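The Second Life of Green Soap

When I moved to Firkby four years ago, the first thing I learned to buy by weight was soap. In my childhood home soap came in a box with a picture of a lady on it. In Firkby it comes from a tap in the wall of a shop called Nazari, and you must bring your own bottle.

The shop stands at the low end of Ovmont Street, between a shoe repair and a bakery that closes at two in the afternoon. Hala Benjelloun opened it with her savings and one loan. She sells dish soap, laundry liquid, vinegar, olive oil and a shampoo which smells of bay leaf. Last year her customers made 4000 refills. She knows this because each one is written by hand in a blue notebook under the counter.

"People think I keep it for the tax," she told me. "I keep it because my father kept one."

Her father sold lamp oil and cooking oil from drums, in a town where a glass bottle with a good neck was something you could give at a wedding. She remembers the sound of the funnel. She remembers also that customers talked while they waited, and that a slow pour was a long conversation. When the supermarkets arrived, the waiting disappeared and the talking went with it.

I visited the shop on many mornings in September, usually before nine. At this hour come the older people, who do not like to stand in a line with schoolchildren. They put their bottles on the counter and Hala weighs them empty. Some have the weight already written on the bottom with a marker. A few have written also their name, although it is difficult to imagine who would steal an old bottle.
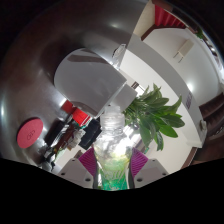 A clear ribbed bottle with green in the lower part.

Not everybody in Firkby loves the idea. Bevan Ashby, who managed a grocery store for most of his working life, told me that refilling is a hobby for people with time. He has a point. A full trip to Nazari takes me forty minutes with the walk, and the same soap in the supermarket takes one minute and costs almost the same. Carrying glass is heavy. Once I spilled laundry liquid in my bag, and my library book still smells of lavender.

But the numbers in the notebook continue to grow. In the first year there were 615 refills and in the second year 1423. Hala did not advertise. What changed, she believes, was the bench. She put it outside the door so that people could rest before the hill, and after that they began to arrive in pairs.

The soap itself is made in Cetia, two hours away by train, in a former dairy. Sofia Henriques mixes it there in the same steel tanks that once held milk. She colors the dish soap green with a little food dye. I asked her if the color does anything. She laughed and said no, it cleans the same without it, but when she tried to sell it colorless the customers complained that it was weak. They wanted their money back. So the green returned, and the complaints stopped in one week.

She sends the soap in barrels and receives the barrels back empty. The cost of this return journey is the biggest worry in her business. If the train price rises again, she may need to move closer to her shops, and the old dairy will stand empty for the second time.

On my last visit I bought half a liter of vinegar and sat on the bench to drink the coffee from my thermos. A man I did not know sat beside me with two bottles between his shoes. He asked me if the bay leaf shampoo is good for dry hair. I said I think so, and then we talked until the bakery had sold all its bread.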